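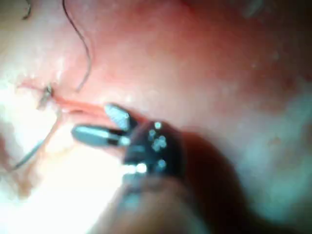 Open instrument jaws against reddish tissue

Clurnbridge Community Help > Screens and Displays

Calibrating a Melis 27 on a laptop that also drives an old office monitor: do I need two profiles?

Asked by Graziella Caruso
Tags: calibration, colour, profiles, second monitor

Hello all! I have finally bought a proper screen after years of squinting at whatever came with the laptop, and I am completely in love with it. It's a Melis 27, second-hand, 700 hours on the counter when it arrived. I edit photos for a walking club newsletter and make prints for family, so nothing that pays the bills, but I want to do it properly.

The setup is the Melis on the left and an old Clunivia office monitor on the right, both plugged into the same laptop through a Clodstead dock. I borrowed a colorimeter and ran it on the Melis, and the result was lovely. Skin looks like skin. The greys are grey. Then I dragged the same photo across to the Clunivia and it went a sort of minty colour, with the shadows all blocked up.

So, my questions:

Do I need a separate profile for each screen, or does one cover both?

Is it worth calibrating the old one at all, or should I leave it for email?

What brightness do people use? The software offered me a choice and I just pressed Next. My prints come out darker than the screen, and I do wonder if that's connected.

I have to give the colorimeter back at the end of September so I'd like to get everything done in one go. Thank you!

3 answers

Eduardo Vieira
Accepted answer

Congratulations on the screen, they're great things and 700 hours is hardly run in.

Yes, one profile per screen, always. A profile is a description of how one particular panel behaves. If you apply the Melis profile to the Clunivia, you are telling the laptop that the Clunivia is something it's not, and you can easily end up with your minty cast. I'd bet that is what has happened. Some calibration programs set the new profile as the default for everything unless you untick a box on the last page.

Do it in this order:

Switch both screens on and leave them for half an hour. Turn off anything that changes the picture by itself: night mode, automatic brightness, "vivid" or "cinema" settings, energy saving.

Reset the Clunivia from its own menu. Old office screens have usually been fiddled with by three or four people before they get to you.

Open the display settings on the laptop and take the Melis profile off the Clunivia.

Run the colorimeter on the Melis again, then on the Clunivia. Drag the program's window on to the screen you're measuring before you start. Save each profile with a name you'll recognise, such as melis-september and clunivia-september.

Restart your photo editor. Plenty of them only read the profile when they open.

On brightness, go for 100 to 120 candelas per square metre (the software will write it as cd/m2) if your room is ordinarily lit in the evening. Most monitors leave the factory far brighter than that, and it is the usual cause of dark prints. You see a bright picture, you edit it down until it looks right, and the paper can't glow to make up for it. It will look dim for a day or two. Stick with it!

The white point can be D65 on both. If you can't get the old one there without it going very dull, choose "native" for that one and accept a small difference.

I would calibrate the Clunivia. It won't match the Melis, and you shouldn't judge colour on it, but having your tool panels and folders over there in a decent neutral grey makes the whole desk nicer to work at.

Comment from Graziella Caruso
You were right about the tick box! Both screens had the same profile. I took it off the Clunivia and the mint went straight away, before I had even measured anything. Will do the full run tonight. What contrast figure should I expect to see at the end? I've no idea what's good.

Comment from Eduardo Vieira
For an IPS panel of that age, 900 to 1,100 to one is healthy. Old office ones can be lower.

Comment from Graziella Caruso
1,094 on the Melis! Very pleased. Ran another print at 110 cd/m2 and held it next to the window and it is SO much closer.

Lalit Singhal

Agree with all of that. One small thing to add about the dock. My Clodstead swaps the two screens over now and then when the laptop wakes up, and if yours does the same the profiles may go with the socket instead of the monitor. If the colours look odd one morning, check there first. I stopped it happening by putting the good screen on the laptop's own port and leaving only the spare on the dock.

Also have a look at the range setting, if your graphics driver has one. Over HDMI mine had picked "limited", which gives you washed-out blacks on some monitors and crushed ones on others. Set it to full at both ends. Do this before calibrating, or you'll have to measure again.

Comment from Albane Lemaire
The range setting fixed mine too, thank you. I'd been blaming the cable.

Zdislava Jireš

just use the sRGB mode in the monitor menu, its fine for a newsletter. I never calibrated mine and no complaints

Comment from Eduardo Vieira
A decent fallback for when the colorimeter has gone back, though on many screens sRGB mode locks the brightness, so check that it isn't stuck at full.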